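List home | Threads | Authors | Search archive | Next in thread

Re: [ortho-anchor] Torque values on self-drilling screws in the palate
Ramiro Echevarría
June, 9:40 pm

Hi all,

I've been waiting for someone to bring this up! I'm quoting the part I want to answer and leaving the rest alone, as the question of loading time deserves its own thread.

> We have gone over to self-drilling screws for nearly all of our
> palatal work, and the residents like them a lot. What I can't
> settle is how much insertion torque is too much. One of them stops
> as soon as it feels tight, another keeps going until the collar is
> seated whatever the driver says. We had two come loose in the same
> month, both in young patients, and I'd like to give the group one
> rule to follow. Does anybody record torque for every screw? And do
> you still use a pilot hole in adults?
>
> Figueiredo

Yes, we record it for every screw, and I'd do it again tomorrow. It takes a few seconds and you learn so much about your own hands. We started with the Fotirura driver, the one with the dial on the handle, and the assistant reads out the peak value while I'm still holding it. It goes in the chart next to the site and the screw length. We now have 359 screws in the file, almost all of them paramedian, and I go back through it more often than my family would like.

The first thing I noticed was how little "feels tight" meant. I was sure I had a steady touch. Then I looked at my own first 30 screws and the readings were all over the place, and the ones I remembered as firm were not the ones with the high numbers. A good part of that is angle. If you come in tilted, the side of the driver shaft drags on the tissue or on an incisor and you feel resistance that has nothing to do with bone. Once I switched to the long contra-angle for anything behind the third rugae, my spread got a lot smaller.

On the two loose ones in young patients, I'd look at the midline before blaming the torque. In a growing patient I stay off the suture and go a couple of millimeters to the side, and I want to see the CBCT if there is already a reason to have one. The bone there thins out quickly as you go back, so a small change in position can cost you a lot of thread. Were both of yours placed at the same level? And was it the same resident? (No blame, I'd just love to know!) 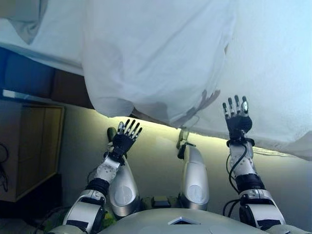
About the pilot hole: in adults I do still use one if the cortex is dense, only through the outer plate, slow speed and plenty of saline. I know some people on this list think that defeats the purpose of a self-drilling screw, and I used to say the same thing. What changed my mind was a patient of 13 years' standing in the practice, now in her fifties, whose palate was like a countertop. I leaned on the driver, the number kept climbing, and I backed out and found the tip had started to twist. A quick perforation of the cortex, a new screw, and it went in beautifully. She never felt a thing and I went home with a sore wrist.

As for one rule for the group, I'd make it a range with a stop at the top. If the resident reaches the upper value and the collar isn't down, they back out half a turn, wait, and try again, and if it climbs straight back up they call somebody. At the low end, if it seats with hardly any resistance, I'd move the site the same day and not hope for the best. I'm leaving my own numbers out on purpose, as they belong to one driver and one screw diameter, and I've seen people copy a value from a different system and get into trouble. Take the limits from your own manufacturer's sheet and adjust once you have a few dozen readings.

Do check the driver itself. We sent ours out after a year and it was reading low. The Tokier unit we borrowed in the meantime gave noticeably different values on the same block of test foam, which explained one very odd week in my file.

I'd be thrilled if a few of us pooled this. The Troltholm study club has already said yes, and with your cases and ours we'd pass 200 patients without much trouble. All I'd ask for is age, site, screw diameter and length, peak torque, pilot hole yes or no, and whether it was still firm at three months. I have a blank spreadsheet with those columns and will send it to anyone who writes to me off list. Please leave names and chart numbers out of it.

Figueiredo, tell me what driver you're using, and whether the residents take the reading themselves or somebody else does. I've found it makes a difference!

Best,
Ramiro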